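How to Set Up a Tea Station in an Office or Shared Kitchen

A tea station saves people from hunting through cupboards, and it keeps the counter near the sink clear. Setting one up takes an afternoon if you already own a kettle. The steps below are the ones I used for the second-floor kitchen at Siltden, and later for a smaller one at Moynihan.

What you need

An electric kettle with automatic shutoff
A box or tray with dividers
A small lidded jar for sugar
A saucer or dish for used bags
A tray for mugs
A damp cloth and a dry one

Step 1. Pick the spot

Measure the distance from the floor outlet or wall outlet to the place where the kettle will stand. Don't use an extension cord for a kettle. If the cord won't reach, move the station.

Keep the kettle out from under wall cabinets. Steam will lift the finish on the cabinet bottoms within a few months. At Siltden we had to replace one cabinet door before I learned this.

A side table works well if the counter is crowded. Ours is 67 inches long, more than enough, and the far end is used for mail.

Step 2. Protect the surface

Wood tables mark easily. Put a tray or a cork mat under the kettle and another under the mugs. If the table has an oil finish, give it a fresh coat and let it cure fully before you put anything on it. Wipe with the grain, using a cloth that is barely damp, and dry it right away.

Step 3. Sort the tea

Take everything out of its carton. Throw out anything that has lost its smell, and anything with a torn wrapper. Then sort by type: black, green, herbal, decaf. Wrapped bags can go in any divided box. Unwrapped bags need a tin with a tight lid, or they pick up the smell of whatever is next to them. Keep mint apart from everything else, even when it is wrapped.

Stand the bags on edge with the label facing up where you can. Don't pack a compartment so tightly that people have to pull out three bags to get one.

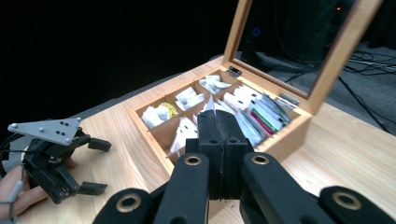
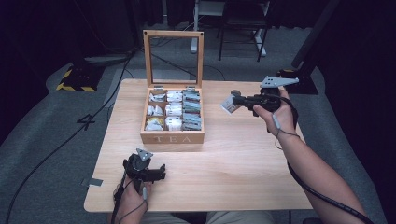
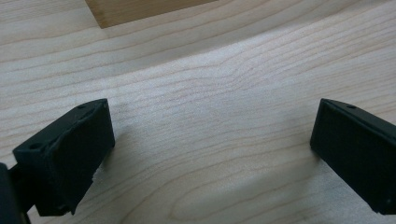
Do I need to keep tea bags in the refrigerator?

Room temperature is fine. A refrigerator is damp and full of other smells, and tea takes on both. Keep the bags dry, out of direct sun and away from the stove.

Step 4. Set out the rest

Work in the order people will use things. Mugs first, then tea, then the kettle, then sugar and spoons, with the dish for used bags last. If most people come in from the right, run it from right to left. Walid Fakhoury at Moynihan moved the used-bag dish next to the trash can, and the drips on the floor mostly stopped.

Milk stays in the refrigerator. Put a small card by the sugar saying which shelf it's on.

Step 5. Label and restock

Write labels by hand or print them, but keep them short. "Black" and "Green" are enough. Long names wear off and have to be redone every time you change brands.

Keep the spare cartons in one cupboard, with the oldest at the front. I restock on Tuesday morning before anyone is in. In December we go through twice as much, so I order early.

When you order, work from what was used last month. Over one year the Siltden kitchen went through 948 bags, and 760 of them were black tea. We had been buying equal amounts of each kind, and the fruit teas sat until they went stale. Now I buy 4 cartons of black for every one of anything else.

Step 6. Descale the kettle

Fill it halfway with equal parts white vinegar and water, bring it to a boil, switch it off and leave it for half an hour. Pour it out, rinse, then boil plain water twice and discard it. In hard water areas do this monthly. Put a note on the kettle while it is soaking - Mal-soon Seol made herself a cup of vinegar tea at Siltden the first time I did it without one.

Cleaning the box

Empty it every couple of months. Tea dust collects in the corners and a dry pastry brush gets it out. Don't rinse a wooden box under the tap. If it has a stain inside, rub it with a damp cloth and leave the lid open overnight before you refill it.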